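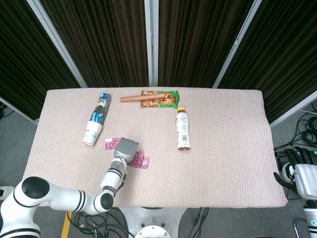
Velimir Ivanov reports that the registration form for the Hulme youth media forum accepts an applicant's details, shows the confirmation page, and then sends no email. He asks for the workshop places to be held until the fault is cleared, as applicants without a confirmation code cannot pick a session.

Component: registration, confirmation mail
Site: forum pages, Pralter server
Priority: raised from normal to high

09:20 Reproduced with a test account. Record written to the applicant table with status "pending". No entry in the outgoing mail log.

09:45 Mail queue checked. 145 messages held, all from the forum form. Password resets and the newsletter go through a different queue and are being delivered.

10:10 Oldest held message dates from the February template update. The update added a field for the applicant's school or club newspaper. Where that field is left blank, the template fails to render and the queue stops behind it.

10:30 Blank field now defaults to an empty string. Template renders on the test server. Change passed to Senad Radulović for review.

11:05 Senad Radulović: Approved. Please do not release the whole queue at once. The Brerkgate relay will throttle us, and we had the same trouble with the press accreditation mailing. Send in 4 batches and wait for the bounce report after each.

11:40 Batch 1 sent. 2 bounces, both mistyped domains. Addresses forwarded to the forum office for correction by phone.

12:25 Batches 2 and 3 sent, no bounces.

13:00 Batch 4 sent. Queue empty.

13:15 Velimir Ivanov confirms that codes are arriving and that the radio and photo workshops can be selected. He adds that the podcast workshop run by Drikine is missing from the session list.

13:30 Session list checked. Drikine entry is present but has no room assigned, so the page hides it. Not related to the mail fault. Split to a separate ticket, assigned to the forum office.

14:10 Queue alert added: notify on-call if any message is held longer than one hour.

Status: resolved. Reopen if held messages reappear in the forum queue.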